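Buscar en los hilos
Buscar
Imprimir | Enviar por correo

18-05-2023

1/ Quiero escribir un hilo sobre una costumbre pequeña de mi mesa: el lavado de manos antes del pan, netilat yadaim. Lo escribo en español, que no es mi lengua de nacimiento, y pido paciencia con mis frases.

2/ Crecí en Follholm, en una casa donde se hacía sin explicar. Mi abuela llenaba el vaso, me lo daba y yo callaba hasta el pan. Muchos años pensé que era una cuestión de limpieza.

3/ La limpieza viene antes. Las manos deben estar ya limpias cuando se toma el vaso, y sin nada que separe el agua de la piel: barro, pintura seca, una venda que se puede quitar. Esta separación se llama jatzitzá.

4/ La base es rabínica. El tratado Julín (106a) la relaciona con la terumá, la porción de los sacerdotes: ellos debían comerla en pureza, y se extendió el lavado a todos para conservar el hábito.

5/ A mí esto me conmueve. Seguimos practicando para una mesa que hoy no está puesta.

11 respuestas · 38 me gusta

6/ Ahora el vaso. Tiene que ser un recipiente, con borde entero y sin agujero, y contener un reviit. Cuánto es un reviit en medidas modernas se discute mucho. Yo uso un vaso bastante más grande y así no tengo que discutir con nadie.

7/ El agua debe llegar por fuerza humana. Alguien levanta el vaso y vierte. Por eso la pregunta del grifo abierto es más difícil de lo que parece: hay quien dice que abrirlo cuenta solamente para el primer golpe de agua, y además falta el recipiente.

8/ Me escribieron desde Clilham para preguntar por el vaso de dos asas. Las dos asas son una comodidad: la mano mojada no toca a la otra mano. Con un vaso sencillo se cumple igual, solo hay que poner más atención.

9/ Orden que yo sigo: mano derecha primero, después la izquierda. Algunos vierten dos veces en cada una, otros tres. En mi casa eran dos. En casa de mis suegros son tres, y cuando como allí hago tres.

10/ La bendición se dice después de verter y antes de secar. Tardé mucho en acostumbrarme, porque casi todas las bendiciones preceden al acto. La explicación que me dieron: antes de lavar, las manos quizá no están en estado de bendecir, y el secado todavía pertenece al acto.

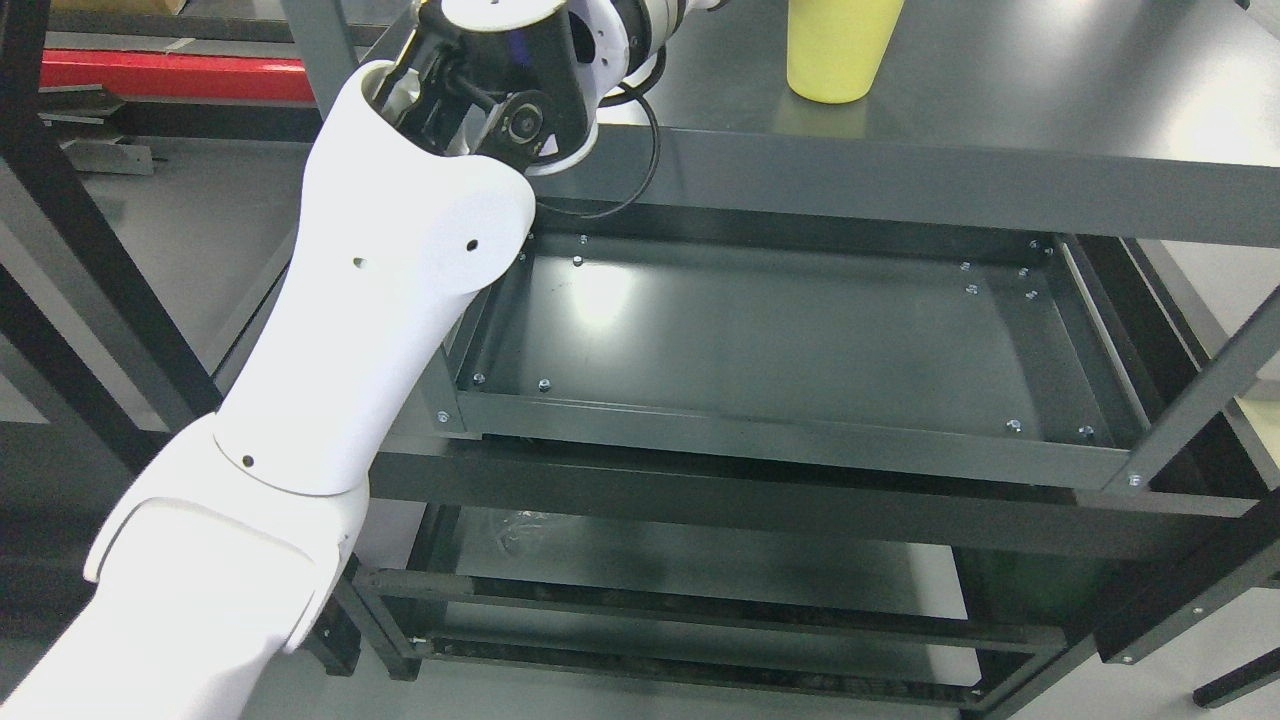
OTRAS PREGUNTAS QUE RECIBÍ

11/ «¿Y si como poco pan?» Con menos de un kebeitzá (volumen de un huevo) muchos lavan sin bendición. Con menos de un kezait hay opiniones que no exigen lavar. Yo lavo siempre, pero es costumbre mía — no lo enseño como norma.

12/ «¿Se puede hablar entre el lavado y el pan?» Mejor no. Si hace falta pedir la sal, se pide, porque la sal es para el pan. En noviembre leí esta parte con el grupo de estudio de Lowther y pasamos la tarde entera en la sal.

13/ «¿Y en el camino, sin agua?» Si no se espera encontrarla dentro de cierta distancia, se permite envolver las manos en una tela. Julín habla de esto también (107b). Pregunten a su rabino antes de un viaje largo, yo solo soy una persona que estudia.

14/ Dejo fuera el lavado de la mañana y el del final de la comida. Son otras reglas, y del segundo sé todavía poco. Si alguien conoce un buen texto en español sobre mayim ajaronim, le agradezco el título.

222 comentarios · 700 compartidos · 3.227 me gusta
Imprimir | Enviar por correo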